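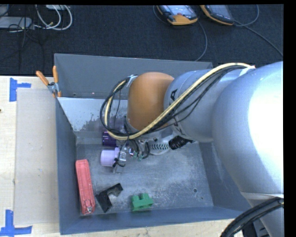
**Parberg Repair & Reuse Club – members' news**

What a winter we're having! The tool library now has 1343 items on its shelves, from bradawls to a splendid old treadle sewing machine that Afaf Sabbagh spent most of December coaxing back to life (new belt, a great deal of oil, and one spring we had to send away for).

The lending desk has moved to the far end of the hall, next to the kettle, and opens at 10am. Please bring tools back clean and dry, and tell Hamish Urquhart if anything has gone blunt – he loves sharpening and will happily do your own kitchen knives while he's at it.

Jessie Moncrieff's chair-caning class filled up so quickly that she's running it again, with four places still going. You'll go home with a finished seat and rather sore thumbs, and it's well worth it!

We're also after jam jars with lids for sorting screws, and any odd lengths of webbing. Torquil Gunn can collect from Brarnari and the villages if you leave him a note at the desk. Garden shears are due back before the spring rush, please.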